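To: Household Sorting and Small Storage discussion list
Subject: Re: Draft guidance on lending kits, second circulation
From: Davness Lending Library, Collections Office

Dear list members,

Thank you for the replies to the first circulation of the draft. The Collections Office has read all of them, and the response below addresses the points raised by the Javo branch, whose message is quoted in part for those who joined the list after it was sent.

On the first circulation, the Javo branch wrote:

> We support the general aim of the draft, but we have concerns about
> section 5. It asks every branch to check each kit against its contents
> card at the time of return, with the borrower present. At our desk
> this is not practical in the late afternoon, when most returns come in
> and only one member of staff is on duty. We would ask that branches
> be allowed to check kits at the end of the day and to contact the
> borrower the next morning if a part is missing.
>
> We also note that the draft does not say what is to be done with
> kits that have no fitted case. The sewing and bookbinding kits arrive
> in cloth bags, and the small parts travel freely inside them. Our
> staff have been sorting these by hand on the counter.
>
> Finally, may we ask whether the deposit of 50 is to apply to renewals
> as well as to first loans? Borrowers have been given different
> answers by different branches.

The office replies as follows.

Checking at return. The request is accepted in part. A branch may postpone the full check until closing, provided that the borrower is given a dated slip stating that the kit has been received but not yet checked. Without the slip, the borrower has no record of the return, and past disputes have come almost entirely from this gap. Kits containing blades, needles or heating elements must still be checked at the desk. The wording of section 5 will be changed to reflect this.

Renewals. The deposit is taken once, at the first loan, and is held until the kit is finally returned. It is not taken again at renewal. Branches that have collected a second deposit should refund it and send the loan number to this office. A kit may be renewed for a further period unless another reader has placed a hold on it — in that case the hold always takes priority, including where the borrower has already been told verbally that a renewal would be possible.

Numbering. The catalog now lists 617 kits across all branches. Of these, 283 still carry the old paper labels, which fade and are easily misread. Replacement labels have been ordered from Dikero and will be sent out in March. Until they arrive, please do not write new numbers over the old ones, even where the old number is hard to read. The shelf list can be used to confirm the number, and a pencil note on the contents card is sufficient in the meantime.

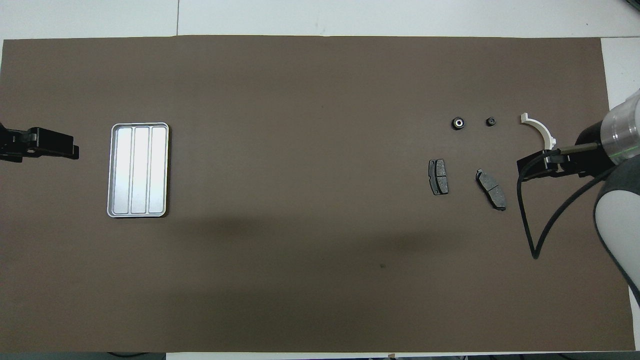 Kits without a fitted case need a fixed routine for sorting, and the draft should have provided one. The office proposes that the contents be emptied over a mat and sorted by type before anything is compared with the card. A dark mat on a white tabletop gives a clear working area, and pale thread, bone folders and steel pins are easier to find against it. A metal tray with three long compartments is suitable for most of the cloth-bag kits: tools may go in one compartment, fasteners in another, and anything that does not appear on the card in the last. The raised rim helps to keep small items from rolling away. Branches may use a different tray if they already have one, but egg cartons and loose saucers should be retired.

Items left over after sorting should be placed in an envelope marked with the kit number and kept at the branch until the next reader has returned the kit. They should not be moved into another kit to make up a shortage. The Erdős Street branch has asked whether leftover items may be pooled between branches. The office would prefer to leave this question open for now and would welcome views.

Comments on the revised wording should be sent to the list, and not to individual members of the office, so that all branches can see them. Corrections to the contents cards are a separate matter and should continue to go through the usual form.

Collections Office
Davness Lending Library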